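3.2 Versuchsaufbau und Objektauswahl

Der Manipulator wurde in der offenen Gemeinschaftswerkstatt Samitz aufgebaut und dort über den gesamten Projektzeitraum betrieben. Die Konstruktion des Arms geht auf einen Entwurf von Folke Lie zurück, der für den Nachbau mit haushaltsüblichem Werkzeug ausgelegt ist. Abweichend vom ursprünglichen Entwurf wurde die Grundplatte verbreitert und mit der Tischplatte verschraubt, nachdem sich bei Zugbewegungen ein Verkippen der Basis gezeigt hatte. Sämtliche Strukturteile wurden auf einem Drucker der Werkstatt gefertigt. Die Steuerung erfolgt über die Software Pamora, deren Bewegungsplanung für die vorliegende Arbeit um eine Kraftbegrenzung in der Zugachse ergänzt wurde.

Als Manipulationsaufgabe wurde das Öffnen und Schließen einer Schublade gewählt. Die Aufgabe ist in der Literatur zur Haushaltsrobotik gut eingeführt, wird jedoch überwiegend an fest montierten Möbeln untersucht. In einer Werkstatt mit wechselnder Belegung lässt sich ein solches Möbel nur bedingt vorhalten. Es wurde daher auf eine freistehende Schubladeneinheit aus Wellpappe zurückgegriffen, die auf den Arbeitstisch gestellt und nach Abschluss einer Versuchsreihe wieder entfernt werden kann (vgl. Abb. 3). Die geringe Eigenmasse der Einheit verschärft die Aufgabe in einem Punkt erheblich: Übersteigt die Zugkraft die Haftreibung zwischen Gehäuse und Unterlage, so verschiebt sich die gesamte Einheit, ohne dass sich die Schublade relativ zum Gehäuse bewegt. Ein Verfahren, das allein die Position des Greifers auswertet, kann diesen Fall nicht von einer erfolgreichen Öffnung unterscheiden.

Die Unterlage trägt ein aufgedrucktes Quadratraster. Es dient der Wiederherstellung der Ausgangslage zwischen den Durchgängen sowie der nachträglichen Bestimmung der Gehäuseverschiebung aus den Kamerabildern. Die Rasterlinien wurden zu Beginn jeder Sitzung für die Kalibrierung der Kamera herangezogen. Eine Kalibrierung anhand gesonderter Marker wurde erprobt, aber wieder aufgegeben, da die Marker beim Umräumen des Tisches mehrfach versetzt worden waren.

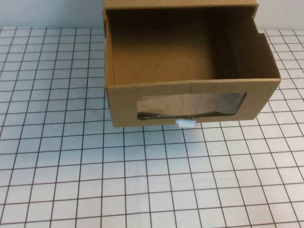
Abb. 3: Schubladeneinheit auf der Rasterunterlage, Schublade ausgezogen. An der Front das Sichtfenster aus klarer Kunststofffolie, darunter die weiße Zuglasche.

Die Bewegungsfolge gliedert sich in Annäherung, Kontaktaufnahme, Zug und Lösen. Während der Annäherung wird der Greifer in einer festgelegten Höhe vor die Front der Schublade geführt. Die Kontaktaufnahme erfolgt mit verminderter Geschwindigkeit, bis der Motorstrom des Greifers einen Schwellenwert überschreitet. In der Zugphase wird der Greifer entlang der geschätzten Auszugsrichtung bewegt, wobei die Kraftbegrenzung einen Abbruch auslöst, sobald der zulässige Wert über mehrere aufeinanderfolgende Regelzyklen hinweg überschritten bleibt. Nach dem Lösen fährt der Arm in eine Ruheposition außerhalb des Kamerabildes, sodass der Endzustand unverdeckt aufgenommen werden kann.

Besondere Anforderungen stellte die Erkennung des Griffelements. Die Zuglasche ist klein und hebt sich zwar deutlich von der braunen Pappe ab, ebenso deutlich jedoch von der hellen Unterlage unmittelbar darunter. Eine einfache Segmentierung nach Helligkeit ordnete ihre Bildpunkte in den Vorversuchen häufig der Tischfläche zu. Die Lokalisierung wurde deshalb zweistufig ausgeführt. Zunächst wird die Front der Schublade anhand ihrer Unterkante bestimmt, anschließend wird die Suche auf einen schmalen Bereich um die Mitte dieser Kante beschränkt. Das Raster begünstigt dieses Vorgehen insofern, als unterbrochene Linien einen zusätzlichen Hinweis auf die Lage des Objekts liefern.

Das Sichtfenster wurde nicht abgeklebt. Prakash Pisharody hatte in der Planungsphase angeregt, die Folie durch eine matte Abdeckung zu ersetzen, um Reflexionen zu vermeiden. Hiervon wurde Abstand genommen, da spiegelnde Flächen zu den Eigenschaften gehören, mit denen ein im Haushalt eingesetztes System umgehen muss. Die Reflexionen auf der Folie verändern sich mit der Stellung der Schublade und mit der Raumbeleuchtung. Für die Bestimmung des Öffnungszustands wurde der Fensterbereich daher maskiert. Die Auswertung stützt sich stattdessen auf den Abstand zwischen der Vorderkante des Gehäuses und dem oberen Rand der Schubladenfront.

Insgesamt wurden 100 Durchgänge mit einheitlichen Startbedingungen ausgeführt. Davon verliefen 90 nach dem in Abschnitt 3.1 festgelegten Kriterium erfolgreich. Die übrigen Durchgänge endeten entweder mit einem Abgleiten des Greifers von der Lasche oder mit einem Abbruch durch die Kraftbegrenzung. Ein unerkanntes Verschieben des Gehäuses trat in der abschließenden Versuchsreihe nicht auf, war jedoch in den Vorversuchen ohne Kraftbegrenzung die vorherrschende Fehlerart. Die während der Zugphasen aufgezeichneten Stromverläufe wurden vollständig archiviert und liegen der Auswertung in Abschnitt 4 zugrunde.

Bei der Einordnung der Ergebnisse sind die Bedingungen der Werkstatt zu berücksichtigen. Der Raum wird gemeinschaftlich genutzt, Beleuchtung und Temperatur konnten nicht durchgehend konstant gehalten werden. Die Versuche wurden im September überwiegend am Abend durchgeführt, um den Einfluss des Tageslichts zu verringern. Eine Abnutzung der Schubladeneinheit ist ebenfalls nicht auszuschließen. Wellpappe gibt an den Laufflächen mit zunehmender Zahl der Betätigungen nach, und die Reibung zwischen Schublade und Gehäuse dürfte sich im Verlauf der Versuchsreihe verändert haben – in welchem Umfang, wurde nicht gesondert gemessen.

Für einen Nachbau wird empfohlen, die Kraftbegrenzung vor der ersten Versuchsreihe an der jeweils verwendeten Unterlage einzustellen. Die hier ermittelten Schwellenwerte sind nicht ohne Weiteres übertragbar. Am zweiten Standort Vollby, an dem eine baugleiche Ausführung des Arms auf einer glatteren Tischfläche betrieben wird, musste der Grenzwert der Zugachse deutlich herabgesetzt werden, bevor das Gehäuse während der Bewegung an seinem Platz blieb. Konstruktionsdaten, Stückliste und Konfigurationsdateien sind im Anhang aufgeführt.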